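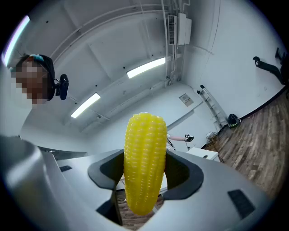 Yellow corn cob held between the two pads of the hand-held gripper, Hinville room.

Progress report, second period
Learning to grasp and place from hand-held demonstrations
Submitted Dec 25, 2019

1. Where the work stands

The period opened in June with the move to the Hinville room and the first full set of collection sessions. The goal for the period was to record enough hand-held demonstrations to train one grasping policy on produce-shaped objects, and to compare it with the policy trained on remote-controlled arm data in the first period. Recording is finished. The comparison is done for 6 of the object types in the plan. One type, the bunch of grapes, was dropped after the stems kept catching in the pads, and we ask below to replace it.

We now hold 700 usable demonstrations. A demonstration counts as usable when the gripper path can be recovered from start to finish and the pads close on the intended object. Recordings that failed either check were kept in a separate folder and were not used in training.

2. Method

The person collecting data carries the gripper by hand, picks up an object, and sets it down at a target spot. The view from the gripper is the main input to the policy. A head-worn camera gives a second view, which is used for checking and labeling only. The policy does not see it.

Two changes were made to the plan. The first was to vary the angle of approach on purpose. In the first period nearly all grasps came straight down, and the policy did poorly on anything that was not lying flat. Collectors now follow a short card that asks for side grasps, upright grasps and grasps close to one end of the object. The corn cob was the most useful object for this work. It tapers, so a grasp near the narrow end behaves differently from one near the wide end, and the rows of kernels make it easy to judge from the video how far the object has turned in the pads.

The second change was to label slip by hand. Path recovery gives the position of the gripper and says nothing about whether the object moved inside it. Labeling was slow, and it took more staff time than we had budgeted. It also turned up errors in the path data that we would have missed.

3. Results

Testing was done on the bench arm at Trurnville with the same pads. Each policy got 20 attempts per object type, with the start positions fixed in advance and shared between the two policies.

The policy trained on hand-held data did better on all the long objects, including the corn cob and the carrot. On round objects the two were even. The hand-held policy was worse on one type, the bell pepper, where it tended to close too early and push the object away. We think the cause is the closing speed, as people close the pads faster than the arm can, and the timing does not carry over well. A version with the closing motion slowed in the training data is being tested now. It is too early to report on it.

Glare remains a problem. Shiny objects pick up highlights from the ceiling lights, and the highlights move when the gripper turns. Path recovery failed more often with glossy objects than with matte ones. Dimming the lights was tried for one session and made the overall picture too noisy to use, so we went back to normal lighting.

4. Equipment and software

The Damasceno pads wore faster than expected and one set was replaced. The Asta labeling tool was updated to show the gripper view and the head view side by side, which shortened checking. No other equipment was bought in this period.

5. Spending

Spending is within the approved total. Labeling went over its line and travel to Trurnville came in under. We ask that the difference be moved between those two lines. No new money is requested.

6. Next period

Finish the slowed-closing test and repeat the bell pepper trials.
Replace the grapes with an eggplant, if approved, to bring the number of object types back to 7.
Collect a smaller set in a second room, to find out how much the policy depends on the Hinville background.
Write up the slip labels so they can be released with the demonstrations.

The request on the object change needs an answer before the next collection sessions are booked.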